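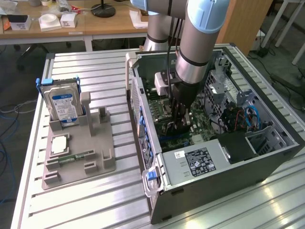 The arm over the open tower, drive and bits waiting in the tray on the left.

Posted in March by the one with the screwdriver

I said last time that I'd write up how the PC job is going, and then I didn't, and a couple of you asked, so I'm sitting down with a tea to do it properly. The short version is that we're at 1381 examples, I've learned more about hard drive caddies than I ever wanted to, and I've changed my mind about what a good example looks like.

For anyone new, my day job at Primico is collecting demonstrations. A person drives the arm through a job, everything gets recorded, and later on a model is trained to do the job from those recordings. I'm the person doing the driving (one of them, anyway, we take turns). The job at the moment is taking desktop computers apart and putting them back together, and the project is called Gremness, which was a typo in a folder name that stuck.

We've split the work into four tasks. Drive into the cage, memory into its slot, processor into its socket, and cable plugging, which I'll come to because it's horrible. Each one starts with the parts sitting in a grey tray we print ourselves, with pockets and posts to hold them, and the case lying on its side next to it with the open side up. The hard drive stands upright in its blue caddy at the back of the tray so the gripper can get hold of it. The first tray had it lying flat. I must have spent a whole morning trying to pinch the edge of a drive off a flat surface with two parallel fingers and it was like picking a coin up in mittens!

The tray has been through a lot of versions. Pockets too tight and you end up recording yourself wrestling with the plastic, which is a fine skill to teach a robot if you want one that wrestles plastic. Pockets too loose and the part leans over, and then every pick has a little nudge at the start to straighten it. I did almost 1000 picks on one loose version before someone looked at the playback and asked why I always tapped the part first. I hadn't noticed I was doing it. My hands had just decided that was how you pick things up. Any model trained on those would have learned the tap as well, faithfully, every time, even with a part standing dead straight.

That's the bit of this job I find really interesting, to be fair. You think you're recording a task and you're also recording all your own habits. I come at the memory slot from the left. The other driver on my shift comes straight down and then hesitates, a sort of hover, before committing. Put our recordings side by side and you could tell who was driving without being told. For a while we tried to iron that out and agree one correct way to do each step, with a written procedure and everything. The trouble was that we got very tidy data, and the model trained on it was lost as soon as it ended up anywhere slightly off the tidy path. It had never seen anyone be a bit too far over and come back.

So now we leave some of the wobbles in. If I miss the slot and correct it, that's a keeper. If I drop the part and it goes skating into the bottom of the case, that one gets marked as failed and goes in a different pile. The grey area is in the middle, where I've got it in but only after scraping along the side for a bit, and we still argue about those. My vote is to keep them if the scrape looks like searching and bin them if it looks like panic. I'm aware that isn't a measurement.

We also move things. Every so often the case gets shifted and turned slightly on the table, and the tray gets moved too, and I have a sheet telling me where to put them because left to myself I put everything back in the comfy place. I was convinced I was being random. I wasn't, the plot of my "random" positions looked like a dartboard.

A session is 45 minutes and then you swap. It used to be longer and you could see it in the recordings — the last stretch was all rushed approaches and heavy landings. Driving is tiring in a funny way, you're not lifting anything but you come out of it with your shoulders up round your ears. Resetting is the dull part. Everything out of the case, everything back in its pocket, case to its next position, start again. If you worked out how much of my week is resets you'd wonder why they don't train something to do those, and believe me, I've asked.

Cables, then. A drive is always drive-shaped. A cable is whatever shape it fancies. The blue SATA ones have a memory for the bend they were packed in, so you line the plug up beautifully and it slowly rolls over in the fingers as the rest of the cable relaxes. We've been getting hold of the plug much closer to the end, which helps, except that the gripper is then in the way of the thing you're plugging into. The power leads are worse as they come in a bunch and all want to go together. My good takes on cables are still a small share of the total and I don't expect that to change until we sort out the grip.

The other thing on the list is more kinds of case. At the moment the model knows the ones we've got, and I'm fairly sure it thinks all computers have blue plastic tabs on their drive bays. The Lagos office is starting on their own set with whatever towers they can find locally, and they'll use our tray files but pick their own positions, so we'll finally get some driving from people who haven't caught my left-hand habit. Their recordings come in through Dradum, our labelling tool, which crashes if you put an apostrophe in the notes box. I've told them. They'll do it anyway, I did.

Somebody asked in the comments whether I mind teaching a machine to do something fiddly that I'm quite good at. Not so far. I was never going to spend my life putting drives into cages, and I've got a lot better at watching my own hands. I made a sandwich the other day and caught myself straightening the bread before I picked it up.

Next job is a new tray with a deeper slot for the memory. If it prints without curling up at the corner I'll have it on the table this week.

Recent posts
Sorting the failed pile
What I write in the notes box
Why my random isn't random
Printing trays: the corner problem
First go at driving the arm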